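Teaching with two hands: a talk with Ji-hoon Nam

Mar 30, 2018

When I called Ji-hoon Nam for this interview, he asked me to wait a little, because he had to put down his grippers. I thought it was a joke, but I could hear something heavy being placed on a table.

Nam works for Kandberg, a small company in Clernundale which prepares demonstrations for robot learning. A demonstration is one complete performance of a task by a person, recorded so that a robot can later learn from it. The tasks are the kind that most of us do without thinking: folding a towel, closing a drawer, putting a charger back in its box.

He came to this work from the other side. For two years he was an operator of remote arms at a warehouse in Zasisdale. He sat in one room with a pair of joysticks and a headset, and the arms moved in another room.

"People imagine that remote control is like a video game," he says. "In a game the character is doing what you want at once. With the arm there was a small delay, and I had no feeling in the fingers. If I pressed a carton too much, I learned it only from the picture, when the carton was already bent."

I asked him what is the difference when the person holds the gripper directly. He took some time to answer.

"The biggest thing is that your own shoulder and elbow do the work," he says. "You do not translate. With the joysticks I always had to think, now the wrist, now forward, now down. When the gripper is in my hand I think only about the object. A new person can be useful after one afternoon. With the remote arms we gave them 15 days before they touched anything which could break."

But he does not want to say that one method has won. Remote control has an advantage which he still respects: everything the operator shows is, by definition, possible for that robot. A person with a hand-held gripper can reach around a corner or turn the wrist in a way that no arm on a table can follow.

"We have to be honest with our body," Nam says. "I can do a beautiful demonstration and it is useless, because I was leaning over with my whole back. So we learn to stand like the robot stands. My wife says that I now take cups from the shelf in a strange way."

Packing is the family of tasks he likes most, and also the one that gives him the most trouble. Hard objects are simple, he says. You hold them and they keep their shape. Cables and thin bags are another matter.

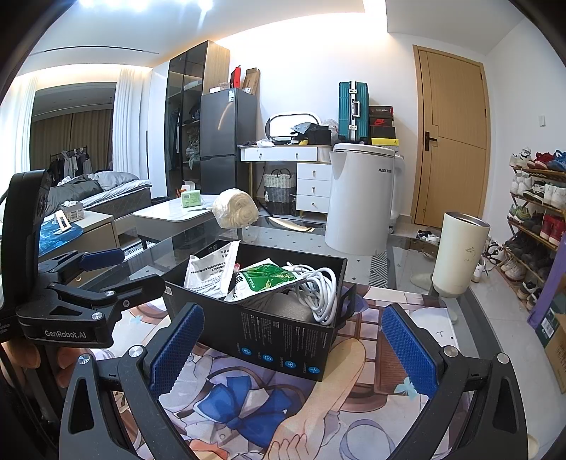

"A cable remembers how it was lying before," he says. "You put it in the corner, you open the fingers, and it comes up again. With my bare hand I would hold it down with the little finger while the thumb goes away. The gripper has no little finger. So you must use the second gripper for this, and the two have to agree who is leaving first."

I asked if two grippers are then twice as difficult as one. More than that, he believes. In the first week, new people use the left one like a paperweight. It holds the thing and does nothing else. Only later they start to pass objects from side to side, or to turn a box with one while the other is already going in.

The person who taught him this was a colleague called Gil, who has left the company since then. Gil had a rule that you never correct a mistake quickly. If a bag slips from the fingers, you stop, you come back to it calmly and you take it again, and all this stays in the recording.

"In the beginning I wanted to delete every demonstration with a mistake," Nam says. "I was ashamed of them! But the robot will also drop the bag. If it has seen only perfect packing, it has no idea what to do next. Now we keep those where the recovery is clear. We delete the ones where a person gets nervous and begins to poke."

Last September his team finished a set of 400 demonstrations of packing and unpacking small products. They were made by seven people, and Nam says he can recognize each of them by the movement only. One comes down on the object from above like a bird. Another one slides in from the side, very low. He thinks this variety is good, up to a point, and here he and his manager do not fully agree. She would like a written procedure for every task, with the same order of objects each time. He would prefer to fix the start and the end and leave the middle free.

I wanted to know if he gets tired. He does, mostly in the forearm, and he changes sides with a partner after each break. The remote arms were easier for the muscles but harder for the eyes, and he used to come home from Zasisdale with a headache.

Before we finished, I asked which task he is still not able to show well. He answered immediately.

"Tape. When it touches the gripper pad, it stays there, and then you need the other gripper to take it away, and then it is on the other gripper. We have tried it many times. Next week we try with a different tape."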